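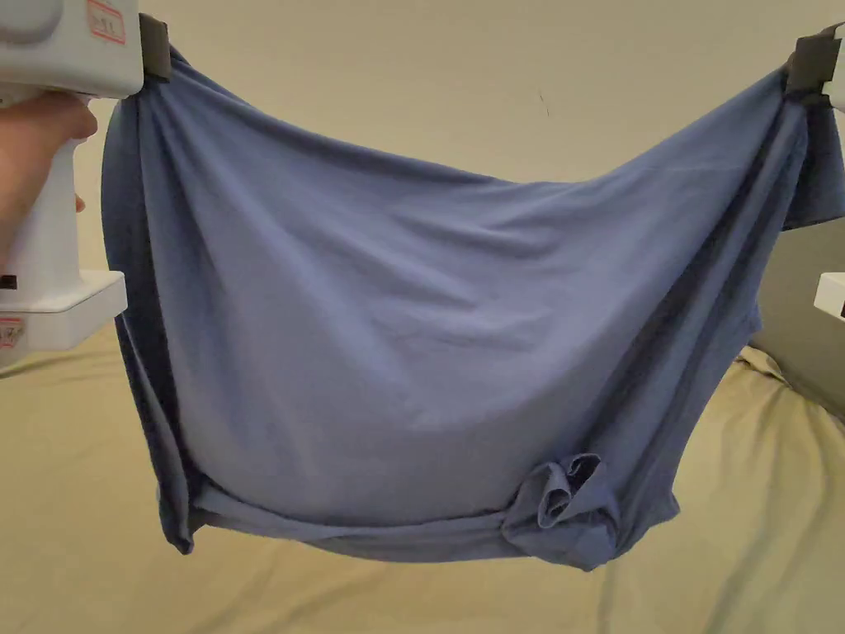

T-shirt held up by two corners with a pair of hand-held grippers, head view.

Trasell Laundry Set, data card
Version 2, 7 Jun 2020
Maintained by Seltlow

Summary
Trasell is a set of recorded folding and handling episodes made with the Drevus hand-held gripper kit. It is sold with the kit and can also be licensed alone. The set has 1,317 episodes across 13 garment types, recorded in 18 homes.

What is in the kit
2 grippers, left and right
Head camera mount
Charging dock and cables
Spare jaw pads

What is in each episode
Head video
Jaw opening for each hand
Start and end times
Garment type and a short task label

Task labels
pick up, hold by corners, shake out, lay flat, fold, stack

Known limits
Most garments are cotton knit. Dark fabric on dark bedding is thin in this version. At the edges of the head view one gripper may be only partly visible, so use the jaw readings to tell whether it is closed. Twisted sleeves are left as they came and are not labeled.

Changes from version 1
Bolger episodes were moved to their own folder. Jaw readings are now in millimeters. The next update is planned for July.

License
Research and internal product testing. Resale of the raw video is not allowed.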